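Harju sets out equipment plan for household handling work

Purchase of hand-held grippers to come before any robot arms; second budget stage to be decided in March

17 June 2025 – Harju, which develops automation for domestic kitchens, has approved the equipment plan for the next stage of its household handling programme. The plan covers hand-held gripper tools, spare finger pads, storage and calibration fixtures, and sets the conditions under which fixed robot arms may be bought later.

The first order is for 19 hand-held grippers. Of these, 15 are to be issued for recording work in homes and four will be held as spares. The order has been placed through Trirwood, which will also supply pads, screws and mounting brackets for the length of the contract. Delivery will be made in two lots so that the first can be checked against the acceptance sheet before the second is released.

"We looked at the cost of an hour of usable recording, and at very little else," said Seija Mustonen, head of procurement at Harju. "An arm on a bench is cheap to run once it is in place, but it stays on the bench. For kitchen work we need the tool to go where the cookers and the cupboards are."

The budget is divided into three lines. The first is the purchase price of the grippers. The second is consumables, chiefly finger pads, which are treated as wearing parts and replaced on a fixed schedule. The third is data storage and transfer. In the previous plan storage was carried as an overhead and was underestimated; it now has its own line and its own monthly limit.

Recording is planned for 132 homes. Sites are chosen by kitchen layout, type of cooker, worktop height and floor space, with a preference for small kitchens, where reach and clearance are hardest to plan for. Each site is visited with a standard kit: one gripper, one set of spare pads, a charger and a calibration board. Householders are asked to leave their crockery and pans where they normally keep them.

The task list has 167 entries, grouped by the type of object handled. Plates, bowls and pans with long handles make up the largest group. Thin bags, cloths and lids are listed separately, as they place different demands on pad grip and on closing force. Each entry states the start position, the end position and the number of repeats required.

Aarne Leinonen, who leads the engineering side of the programme, said the list would also serve as the purchasing specification for any arm bought later. "Reach, payload and finger opening should come from the tasks. If a supplier's arm cannot cover the heaviest pan on the list at full reach, we will not price it."

Under the plan, no fixed or mobile arm will be ordered before the March review. The review will consider pad wear, hours lost to repair, storage cost per site and the share of recordings that pass inspection. Money for arms is shown in the plan as a reserve – it cannot be moved to other lines without written approval from the finance office.

Perance will carry out the calibration checks under a separate service agreement. Grippers will be returned in rotation, and a unit that fails its check will be replaced from the spares on the same visit. Software for task scheduling is to be provided by Casitz and is charged per site, with no fee for additional users.

Suppliers wishing to be considered for the second stage may request the task list and the acceptance sheet from Sirkka Eskola in the Harju purchasing office. Requests should state the equipment offered, the lead time and the price of wearing parts for the first year of use.
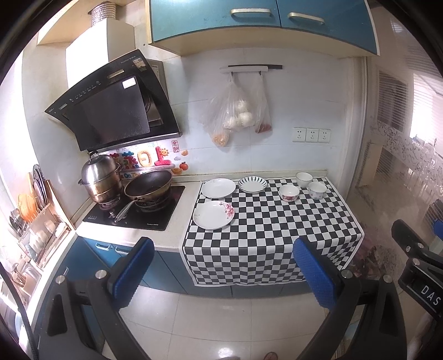 Technical questions on finger geometry and mounting should be sent in writing to Eino Ruotsalainen. Replies of general interest will be issued to all registered suppliers.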